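Ticket 462, Stunitz online shop

Hi again, it's me with the checkout mess! I switched our shipping plugin to Gerkura last night, and now any order over $100 gets charged postage twice (once in the cart, once on the receipt). I cleared the cache, logged out, tried another browser, same thing.
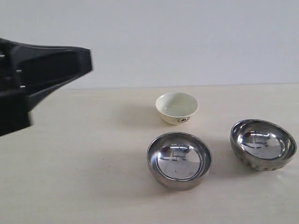 Where does the second charge come from?

The old Hiebert rule is still switched on under Shipping Zones. Turn it off and save.

Did that, placed 5 test orders, all fine now. Still need to refund two customers, so please leave this open till I've done it.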